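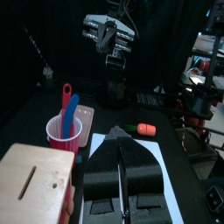 Wozu braucht ein Kind einen Holzkasten mit Schlitz, wenn es schon eine Spardose hat? Zum Üben: Der Schlitz verlangt, dass die Hand vorher weiß, wie das Teil gedreht werden muss, und genau das können Zweijährige noch nicht.

So steht es jedenfalls sinngemäß im Beiheft von Getalden, und so habe ich es auch von anderen Eltern gehört. Ich war skeptisch und bin es nach ein paar Wochen immer noch, allerdings an anderen Stellen als gedacht.

Getestet habe ich den Steckkasten zusammen mit dem, was sich bei uns ohnehin dazugesellt: einem roten Plastikbecher mit weißem Rand, einem roten und einem blauen Küchenhelfer und einer Spielzeugkarotte. Der Kasten kostete mich im Set mit einem zweiten Deckel 2.840 Kronen, ohne diesen wären es 2.470 gewesen. Ich lebe in Tschechien, deshalb die Währung. Für Holzspielzeug ist das kein Schnäppchen, und den zweiten Deckel hätte ich mir sparen können. Er liegt seit dem ersten Abend im Schrank.

Der Kasten

Helles Holz, flache Oberseite, darin ein langer, schräg verlaufender Schlitz und rechts daneben ein kleines rundes Loch. Die Seite ist rot und hat ziemlich weit unten einen kleinen hellbraunen Knauf. Der schräge Schlitz ist die beste Idee am ganzen Ding. Bei geraden Schlitzen, wie sie der ältere Kasten von Trakon hat, lernt das Kind nach zwei Tagen eine einzige Handbewegung und wiederholt sie dann stumpf. Schräg muss es jedes Mal neu ansetzen, vor allem wenn es von der anderen Tischseite kommt.

Das runde Loch überzeugt mich weniger. Es ist klein, und die mitgelieferten Stäbchen gehen so glatt hindurch, dass mein Sohn nach dem dritten Versuch das Interesse verlor. Den Knauf findet er dagegen großartig. Er zieht daran, er dreht daran, er nimmt den ganzen Kasten daran hoch. Ob das auf Dauer hält, wage ich zu bezweifeln - die Stelle knarzt schon ein wenig.

Becher und Küchenhelfer

Meine Lieblingsübung hat mit dem Kasten gar nichts zu tun. Man stellt den Becher hin und lässt die beiden Helfer hinein- und wieder herausstecken. Der rote hat oben ein rundes Loch im Griff, der blaue ist flach und lehnt sich gern an den anderen an. Das Kind merkt schnell, dass der Becher kippt, wenn man am Rand zieht. Meiner ist ein Überbleibsel aus einem Picknickset von Brandão, und er tut mehr für die Handkoordination als das runde Loch für sein Geld.

Die Karotte ist oben grün beblättert und ansonsten orange, mehr gibt es über sie kaum zu sagen. In den Schlitz passt sie nicht, was mein Sohn bis heute nicht einsieht.

Was mich stört

Das Beiheft verspricht »1.000 Spielideen«. Ich habe nach der zweiten Seite aufgehört, weil sich die Vorschläge nur noch in der Farbe der Stäbchen unterschieden. Vidar Hovland, der im Forum von Grarkerwood regelmäßig Holzspielzeug bespricht, gibt dem Kasten trotzdem die Bestnote und lobt vor allem die Anleitung. Vielleicht hatte er eine andere Ausgabe.

Außerdem rutscht der Kasten auf glatten Tischplatten. Filzpunkte aus dem Baumarkt helfen, bei dem Preis hätten sie aber dabei sein dürfen.

Kaufen oder nicht?

Gebraucht ja, neu eher nein. Im Dezember tauchen erfahrungsgemäß viele auf, wenn die Kinderzimmer vor Weihnachten ausgeräumt werden. Vor dem Kauf einmal kräftig am Knauf ziehen.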